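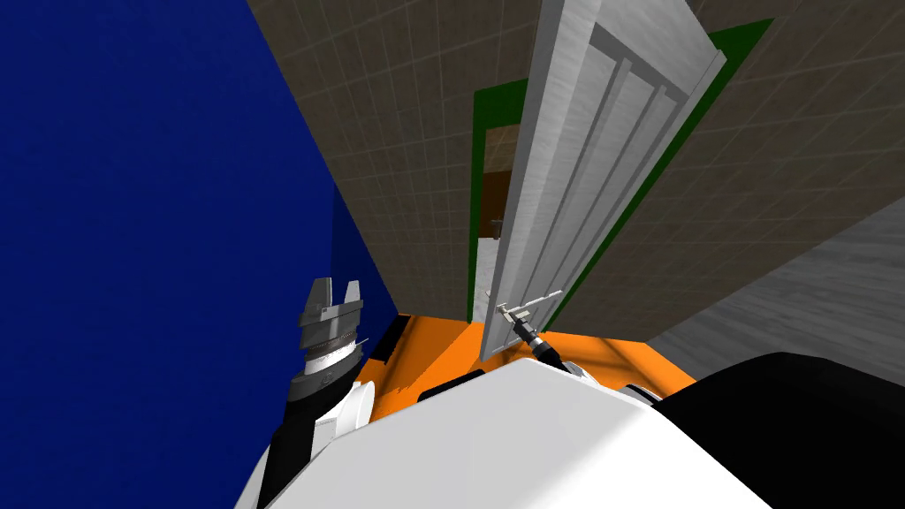 Brumby setup and upkeep, speaker notes

Opening (keep it short, they'll want their tea)

Hello all, thanks for squeezing in at the back. I look after Brumby, our two-armed door opener, in the simulator at Santoro. I'm going to talk about how I set it up, what goes wrong and what I check before I let it loose on a door. It's mostly grippers, I'm afraid! I love grippers.

The morning check

I start each session at nine with the fingers open and nothing in them, one gripper at a time. Look at the gap, look at both fingertips, then close and open 5 times. If the two fingers don't travel evenly I reload the hand file and go again (ask who else has been caught out by an old hand file, wait for the groans).

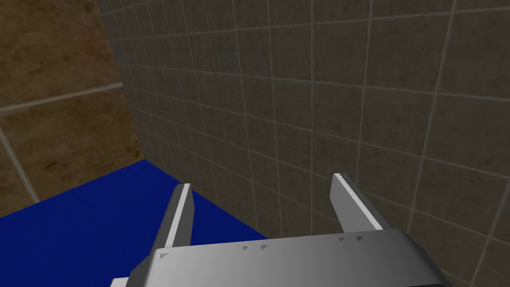
Then I do the other hand, same routine, and write both results in the log. We got lazy about the log in February and lost two days to an offset I could have spotted over breakfast. The finger settings came from Dutmont, and I've only changed the closing speed, which was far too keen for a lever handle.

Setting up for the door

Base first, arms second, always. I park the base close in, so the right arm can reach the lever without stretching, and the left arm stays up and out of the way. Bring the right gripper in slowly, get the fingers to the lever and stop there. Check the contact readings before asking for any pull. I allow up to 190 tries on one set of settings, then I go back and redo the wrist zero.
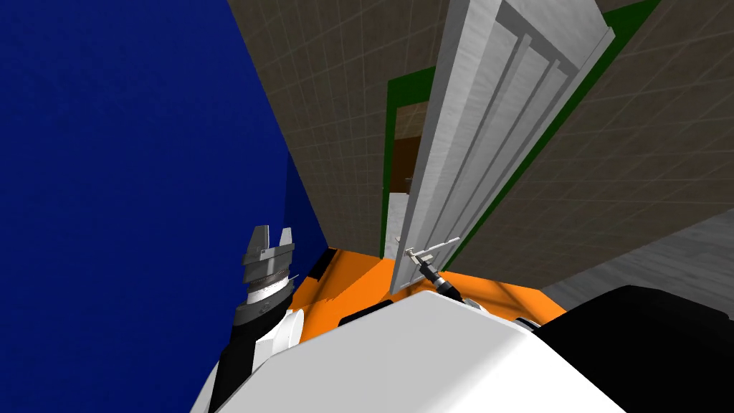 When it slips

Nearly always the wrist, hardly ever the fingers. Step 6 on the Florkance sheet covers the wrist zero, and I've got spare copies if you want one (they're in my bag, remember to get them out!). Questions after this bit, then over to the next speaker.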